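Feltstead Community Boards > Home & Household > Laundry

Thread: Towels like cardboard. Is it the water, the machine or me?

wouterk
We moved out to Plaltport in May and every towel we own has turned into roofing material. Same towels, same powder, same bloke doing the washing. Our old place had soft water and a clothesline. The new place has bore water and a clothesline. I dried my face this morning and I'm fairly sure I lost a freckle.

Is there a fix that doesn't involve buying a dryer? The quote for running a new circuit to the laundry was 945 dollars, and that's before anyone has sold me the actual dryer.

Wouter Koster, exfoliated

nathalie_g
It's the water. Hard water and powder make a sort of grout in the loops. Switch to liquid, use half what the cap tells you, and put white vinegar in the rinse. Half a cup, not the bottle. My brother did the bottle and his whole house smelled like a chip shop.

Leemans_D
Vinegar is rubbish for your seals. I fixed washing machines for a living and I could tell the vinegar households by the puddle. Use less detergent, yes. Add a second rinse, yes. Leave the vinegar for the chips.

nathalie_g
Half a cup of vinegar in a drum full of water is barely a salad. I've been doing it for years on the same Hondard top loader and the seals are fine.

Leemans_D
Your seals are fine so far.

nathalie_g
Thank you, Dirk. Very cheering, as always.

els.visser
Can I ask the rude question? What spin are you using? We had boards for towels until I noticed the machine was set to 900 and the towels were going out on the line heavy and drying flat as a plank under their own weight. Also, snap them. Grab two corners and crack the thing like you're trying to frighten a snake. Do it before you hang it and again when it's nearly dry.

wouterk
Not rude. I went and looked and it's on whatever the last owner left it on, the symbol for which appears to be a snail. I'll report back. I have tried snapping, and the neighbour's dog now won't come past the fence.

thaler_a
Nobody has mentioned fabric softener, so I will, and then I'll duck.

nathalie_g
NO.

Leemans_D
For once I'm with Nathalie. It coats the loops. You end up with a lovely soft towel that pushes the water around your back like a squeegee.

thaler_a
And yet mine are soft and I am dry. I've used a capful every third wash since before some of you had taps. My mother ironed hers as well, so consider me the moderate in the family.

els.visser
Annelies, ironing a towel is between your mother and her conscience.

wouterk
Update. Liquid instead of powder, half dose, extra rinse, spin off the snail. No vinegar yet, as I'm scared of Dirk. I did two loads, and brought them in before the sun had finished with them, which I think was half my trouble. They used to be out there from breakfast until I remembered I owned towels.

Tan one from the second load:
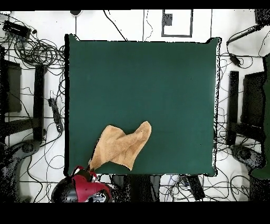
Photo: W. Koster

I could not have got the old ones to bunch up like that without a vice. Before this they came off the line in the shape they went on, and you could have leaned one against a wall.

els.visser
It's made you a little heart. Or a bow tie. Either way I'd say it has forgiven you.

nathalie_g
Good creases on that. Now imagine it with half a cup of vinegar.

Leemans_D
Now imagine the puddle.

thaler_a
Looks all right to me, though you can't judge a towel until you've got out of a bath and into it. Is it one of the Michiels ones? I had a set in that sort of colour and they shed for a year. I was finding beige in the butter.

wouterk
No idea, the label washed blank long ago. It came with the marriage.

One question left over. The flannels are still crunchy. Same wash, same line. Do I start again with hot water, or are flannels just like that?

Leemans_D
Hot wash, no detergent at all, and have a look at the water partway through. If it suds up, that's old powder coming out. Keep going until it stops.

nathalie_g
Agreed, annoyingly. And if it's still bad after that, get the water tested before you spend the 945. A softener cartridge might do you. Ours was 100 and it fixed the kettle as well.

thaler_a
Capful of softener. I'll say no more.

els.visser
You said that on the kettle thread too – and then there was a second page.

wouterk
Flannels are in now, on hot. There are suds. There are a lot of suds.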